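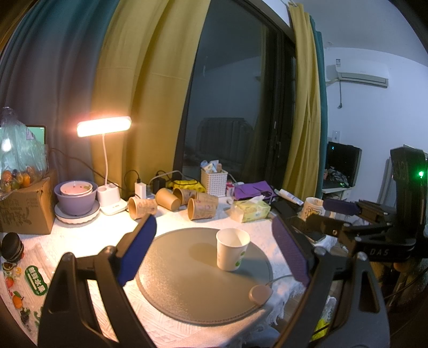 Daltberg Freestanding Display Case, Model 37

Glazed case for museums, heritage centres and local history rooms

Product code: DB-37-F
Availability: made to order
Price: on application

Overview

The Model 37 is a full-height glazed case for permanent galleries and longer temporary exhibitions. It is glazed on all four sides and can stand in the middle of a room or against a wall. Most customers use it for ceramics, metalwork, costume accessories and small archaeological finds. It replaces the older Model 30, which is no longer made, although we still supply locks, seals and shelves for it.

The case arrives in sections and is put together on site by our own fitters. All sections pass through a standard single doorway. If your building has a narrow stair or a turn on the landing, please send us a sketch with measurements before you order.

Specification

Width: 1000 mm
Depth: 600 mm
Height: 1950 mm, including plinth
Glass: laminated safety glass, low-iron, bonded edges
Frame: powder-coated steel
Standard colours: charcoal, off-white, museum grey
Door: single hinged, full height, opens to 110 degrees
Locks: two, keyed alike, concealed in the plinth and head
Shelves: three glass shelves on adjustable brackets
Maximum load per shelf: 37 kg, evenly spread
Seal: silicone gasket on all door edges
Lighting: LED strip in the head, dimmable, warm white

Plinth and conservation tray

The plinth contains a pull-out tray for silica gel or other humidity-control material. It has a separate lock, so the tray can be changed without opening the display space. Air moves between the two through slots around the edge of the base board. The tray takes standard cassettes, which are not included.

Base boards are supplied bare or covered in fabric. If you are covering your own, we recommend that you test the fabric and adhesive first, and leave the finished board to air before it goes into the case. We can send a list of the fabrics we hold in stock.

Lighting

The driver for the LED strip sits in the head of the case, outside the display space, and can be reached with a stepladder. Light levels are set by a small dial behind the head panel. A timer and a movement sensor are available as extras. The sensor brings the lights up when a visitor comes near and dims them again after 60 seconds.

The case needs one ordinary power supply. The cable can leave through the bottom of the plinth or through the back of the head. Please tell us which when you order, as it can't be changed later.

Options

Jendirham label rail: a sloping rail fixed below the lowest shelf, for printed captions.
Dovisetti lock upgrade: replaces the two standard locks with high-security cylinders. Keys can be matched to other Daltberg cases in the same building.
Solid back panel: steel or fabric-covered board in place of the rear glass.
Levelling feet: for old or uneven floors.
Castors: not available on this model. See the Daltberg Mobile Case.

Delivery and fitting

Delivery to mainland addresses is included in the quotation. Fitting normally takes one day for a single case and needs a clear space of two metres on the door side. Floors should be finished and dry, and any painting in the room should be complete well before objects go in. Our fitters do not handle museum objects.

Orders for the summer season should reach us by the end of February. The workshop closes for stocktaking on 21st June and no deliveries leave that day.

Care

Clean the glass with a soft lint-free cloth and a little water. Spray on to the cloth and never on to the case. Do not use ammonia-based cleaners near the gasket. Check the seal once a year by closing the door on a strip of thin paper, which should grip along the whole edge.

Spare parts

Shelves, brackets, gaskets and LED strips are sold separately through our distributor, Shaikh Museum Supplies. Replacement keys are sent only to the registered address for the case, on a written order quoting the serial number. You will find the number on a plate inside the plinth door.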